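Workshop Tips: Handling 16mm Film at the Bench

Tindby Film Workshop > Tips > Inspection and rewinding

These notes cover inspection, cleaning and repair of processed 16mm film on hand rewinds. They assume acetate or polyester stock. Nitrate was not normally made in 16mm, but if a can holds film of another gauge, check the edge markings before opening it any further.

Bench

The bench should be level and fixed to the wall or floor. A rewind arm clamped to a loose top will walk when the brake is applied. Set the two spindles in line with a straightedge held against the reel faces. Any offset shows up as a pack with one scuffed edge.

Wipe the top with a lint-free cloth dampened with water and let it dry before film comes out. Paper towels shed fibers that end up between the wraps.

Keep the light table at its lowest usable setting. Old tube-type tables get warm, and film left parked on one will curl.

Gloves

Use cotton gloves for general handling and bare, clean, dry fingers on the edges for splicing. Nitrile is better when solvents are out. Change cotton gloves when the fingertips turn gray.

Opening a can

Open it in a ventilated place. A sharp vinegar odor means the acetate base is breaking down. Place an acid-detection strip in the can, close the lid, and read it after 24 hours at room temperature. Follow the color chart supplied with the strips. Film that reads high goes on a separate shelf in a vented can and does not go back in with the rest.

A rusted lid should be tapped around the rim with a rubber mallet with the can held on its side over a tray. Vacuum the rim first. Rust flakes scratch emulsion and are hard to get out of a wound pack.

Checking shrinkage

Use a shrinkage gauge and take readings at the head, the middle and the tail. Write down all three. The head is usually the worst, so a single reading there will mislead you. Film over 1 percent should not go through a projector. Send it to a scanner with sprocketless transport.

Rewinding

1. Mount the full reel on the left and the take-up on the right.
2. Attach the leader without folding it. A folded end puts a dent in the first dozen wraps.
3. Wind at a slow, even rate with light drag from the left hand.
4. Feel both edges between thumb and forefinger. Stop at any nick.
5. Do not pull the end to tighten a loose pack. This cinches the film and drags grit across the surface.

For storage, wind onto a 3-inch core. The smaller 2-inch core is acceptable for short rolls but gives a tighter curl. A 100-foot camera spool is fine for the camera and poor for the shelf, as the flanges hold moisture against the edges.

Splices

Cement splices dry out and let go. Flex each one gently; if a corner lifts, remake the splice. Cement works on acetate only. Polyester needs tape or an ultrasonic splicer. To tell them apart, hold the wound roll edge-on to a lamp: polyester passes light through the pack and acetate looks dark.

Old tape splices ooze. Remove the tape, clean off the residue with a swab and 99 percent isopropyl alcohol, and let the area dry fully before retaping. Try the alcohol on leader first. Keep it off magnetic stripe.

Splicer blades should be replaced on a schedule. Ours go on the first Wednesday of the month. Oil the pivot on the Dusosix guillotine sparingly and cut scrap leader until no oil shows.
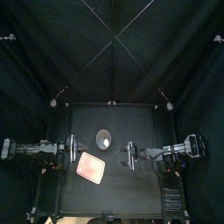

Last changed: August (G. Tuncer). Splice section revised, labeling section added.

Labeling

Write on the leader as well as the can. Cans get swapped. Use a fine permanent pen on the base side of the leader and give it a minute before winding. The minimum entry is:

Roll number
Title or subject
Head or tail out
Length in feet
Sound or silent
Shrinkage, three readings

A complete line reads: 2180, harbor interviews, tail out, 651 ft, silent, 0.6 / 0.5 / 0.5.

Do not use masking tape to hold the end. Use paper tape sold for archival work, and fold one corner under so it lifts cleanly.

Shelf conditions

Lay cans flat in low stacks. Cool and dry is the rule, and steady matters as much as cool. An interior closet is better than an attic or basement. Film brought out of a refrigerator stays in its sealed bag until it reaches room temperature.

Corrections to this page go to Gülizar Tuncer at the Tindby bench. For projector maintenance, see the separate sheet by Ismael Honorato.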